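# Teaching by Hand: How Sorting Work Is Passed to Machines

Household waste is among the least uniform materials that an industrial robot may be asked to handle. Bottles, drinks cans and aerosols arrive in no fixed order and at every angle, and a programme written line by line for each of them soon becomes too long to maintain. For this reason Tilteck, the recycling equipment firm, has since July trained its sorting arms by demonstration.

Under the scheme, known as Stillus, an operator guides the arm from a hand-held controller while the system records each movement and the matching camera views. One demonstration covers a single complete action: the approach, the grasp, the lift and the release into the correct bin. Operators are asked to complete 200 demonstrations for each class of object before any training begins. 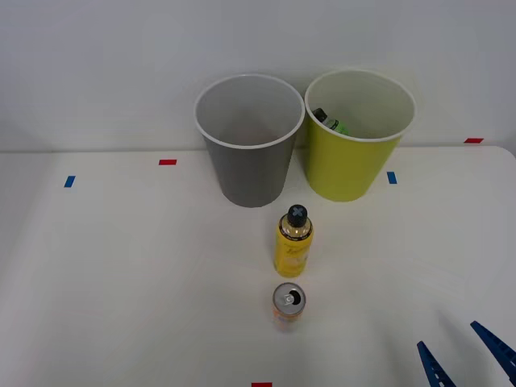 The quality of these recordings matters more than their speed. New operators tend to correct their course several times before closing the fingers, and the machine will learn that hesitation as readily as it learns the grasp. Bolta, which supplies the control software, therefore recommends a practice period of 90 minutes, none of which is kept. Recordings that contain a dropped object are stored separately and reviewed by a supervisor.

Starting positions are also varied. An arm that has met a can in only one spot will often fail when the can is moved by the width of a hand. Operators at the Csonka site work from a printed plan of 130 arrangements, changing the layout after every 5 recordings.

Remote control remains the preferred method for this work, although guiding the arm directly by hand is permitted for heavier items. Some operators report that direct guidance gives a better sense of weight. It also brings their own hands into the camera view, and those recordings must be prepared differently before use.

Tilteck intends to extend the scheme to glass jars once the present set of recordings has been reviewed.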